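Gripper arm keeps stopping short when it goes in for the expansion cards, any ideas?

Asked by flurine_bench, 3 replies

Hi all, hoping one of you has been through this. I look after one arm in a teardown cell where we take old workstations apart for spares. It's a Peletti arm with a two-finger gripper and the little camera on the wrist, and I inherited it in April with hardly any notes (a sticky label inside the cabinet door saying "do NOT touch tool 7", thanks very much).

It was fine on drives and memory. Then we moved on to expansion cards and now it creeps in over the board, gets most of the way down and stops with a force limit warning. Doesn't matter how slowly I run it. I've had it happen on 15 machines out of the last 17, so it's not just one bent chassis. 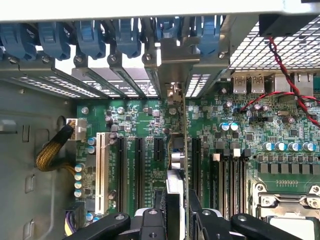 I've re-taught the approach point twice and it's good for a couple of goes, then it drifts back to sulking. The limit is set to 51 in the Cleltau software, no units shown anywhere, and I'm a bit scared of turning it up in case I crack a board. Has anybody got a sensible order for checking this? I can stop the cell after 4pm most days but not before.

Reply from Yhon Espinoza (marked as helpful)

Leave the limit alone for now, you're right to be scared of it! I had nearly the same thing on ours and spent ages re-teaching points that were perfectly good.

First thing I'd look at is the payload setting. If someone changed the fingers and didn't update the weight, the arm thinks gravity is pushing on it and uses up a chunk of your force allowance before it's touched anything. Take the gripper well clear of everything, hold still, and read the force value. Ours was sitting way off zero. Put the right weight in, zero it again in the same pose you use for the approach, and see what you get.

Then check the finger bolts. With the power off and locked off, give each finger a wiggle. Mine had a tiny bit of play at the pivot, you could feel it more than see it, and that would fit with your taught point going off after a couple of runs. New bolts, dab of threadlock, torque them to whatever the gripper manual says.

After that have a look at the wrist camera cable. If it's tied too tight it tugs when the wrist turns, and the arm reads that as a push. I gave ours a bigger loop and re-clipped it further up.

Re-teach last, once all that's done, or you'll be doing it again.

Reply from arboleda_dan

are you letting go of the card clips before it goes in? ours wouldnt budge till we did. also tool 7 was the long fingers on our one, might be worth a look

Reply from flurine_bench

Payload was wrong!! Still set for the old fingers. Clips are being released first, yes, I do those by hand. Bolts and cable tomorrow after 4, will report back.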